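Bainbridge Technical Bulletin
Parts marking: revised text rules for molded and printed housings
8/19/23

The marking section of the drawing standard has been revised. The new text applies to all housings, covers and brackets released from now on. Existing drawings stay valid until their next change and do not need to be reissued for marking alone.

The main change is minimum character height. The old rule allowed small text on any flat face, and incoming inspection has been returning parts with characters that cannot be read without a loupe. A review of 137 open drawings found that most of the problem text was on side walls, where the layer direction on printed parts runs across the strokes. Minimum height is now 4 mm on top faces and 8 mm on side walls. Part numbers too long to fit at that height should be split over two lines. Do not condense the typeface.

Raised text remains the default for molded parts. The lettering is cut into the tool as a recess, so a correction to raised text means welding or an insert, while adding a character is simple. Revision letters should therefore go on a replaceable insert, separate from the part number. Recessed text is allowed where the face mates with another part or slides in a channel. The Kultano enclosure family is the usual case, with its lid rail running the full length of both sides.

Black resin needs separate treatment. Raised and recessed text both depend on shadow when the characters are the same color as the background, and flat overhead light removes most of it. Sharp-edged strokes read better than rounded ones. A matte background with polished characters is the preferred finish on molded parts. Paint fill is no longer accepted on anything handled daily; the Carkitz samples lost their fill during the first handling trial.
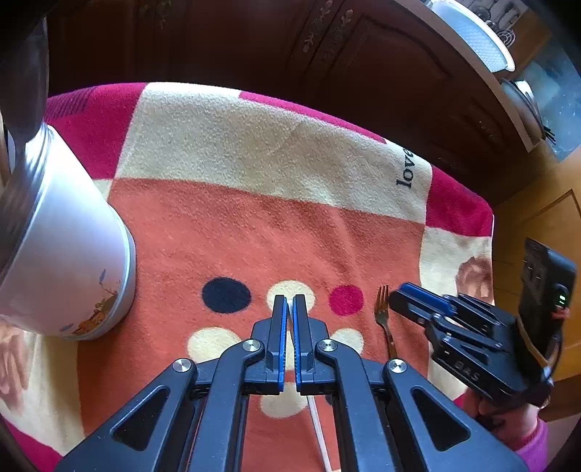
Raised lettering on a black part, at right.

Placement has its own paragraph in the new section. Text should sit at least one character height from any edge, hole or rib, and should read from the same side as the assembly label. Where a part is used in both left and right positions, mark both sides or use the neutral face. Mirrored CAD bodies are a known source of reversed text -- check the exported file, as the drawing view may not show it.

Laser marking on the Tastar covers is unaffected. Those parts continue under the existing contrast requirement, and the supplier's test plaques remain the reference for color.

Note 9 on the title block has been reworded to match. Drawings carrying the earlier wording will be corrected at the next change. Questions on tool inserts should go to the molding group before the drawing is released. The ink and label sections are still in review and are planned for the November bulletin.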